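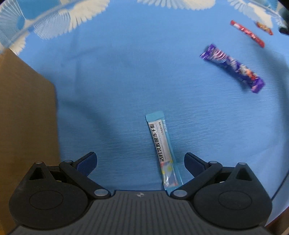

Sachets and snacks on the blue cloth, box on the left

**Packing small stuff: sachets loose or in a bag?**

**kanako_e**
Sorting a snack box for my cousin in Trudville and I can't settle on how to pack the little things. I have stick sachets, a purple wrapped snack that is puffed up with air, and a small orange and red packet, plus more of the same kind in the kitchen. The teal stick is freeze-dried lactic acid bacteria powder (活性乳酸菌冻干粉 on the label). It all goes in a plain brown cardboard box.

Last time I put everything in loose. She said the sticks had worked their way under the bottom flaps and she found one a week later when she broke down the box. Do you bag them, or tape them, or what?

**ieuan.w**
Bag them. One zip bag for anything stick shaped, squeeze the air out, lay it flat on the bottom. Then the puffed stuff on top. I send a box every March and have done it this way for years.

**trudvillepost**
Tape the inside seam of the bottom flaps first. Then it doesn't matter if they're loose. A strip down the middle and one across each end. Takes a minute and you don't use a bag.

**ieuan.w**
Taping the seam stops them going under. It doesn't stop them getting bent. I've had a powder stick split in a box and it got on everything.

**Chie Shibata**
I stand mine up along the side of the box with a rubber band around them, not too tight. The puffed wrappers go in the middle and work as padding, so I don't buy any filler.

**leonilde_t**
Please don't use the snacks as padding. If it's chips or anything crisp she'll get crumbs. Crumpled paper costs nothing.

**Chie Shibata**
Depends what's in it. Mine are soft candies mostly and they arrive fine. I agree about chips.

**kanako_e**
The purple one is soft, so that should be OK. How heavy are your boxes usually? Mine came to 850 grams last time with the cardboard.

**ieuan.w**
Mine is nearer 400 because I use a smaller box. A half empty box is most of your problem, I think. Everything slides.

**leonilde_t**
Same here, smaller box. Also look at the storage line on the powder before you mail it. Some of those live culture ones are supposed to stay in the fridge and some are fine in a cupboard. It should be on the packet somewhere.

**kanako_e**
The small print on that one is tiny. I'll get my reading glasses and check. If it says fridge I'll keep it here and send more candy.

**trudvillepost**
Write a list of what's in there too and lay it on top. Then she knows to go looking if one is missing.

**ieuan.w**
A list is a good idea. I still say bag.

**kanako_e**
OK. Smaller box, tape on the bottom seam, sticks in a zip bag, soft stuff on top, list last. I have a shoe box that might fit. Will try it tonight after 7.

**Chie Shibata**
Shoe box lids pop off in the mail. Tape all the way around, both directions.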